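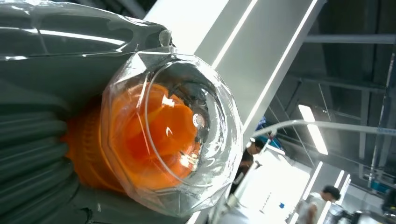 Week 6: Budgeting for a handling cell

Read the Dundis quote before class. The arm is one line. The gripper, guarding, cabling and operator training are separate lines, and students usually leave out the last two.

Spare gripper pads: $44 a set. Wrist camera bracket: $836 from Ulus, $893 from Diseo with the cable included. Compare them with the cable added to both.

Clear plastic and shiny film can be hard for cameras - ask for a trial on your own parts before you sign.

Draft budgets go to Juniper Marchetti by 13 September 2023.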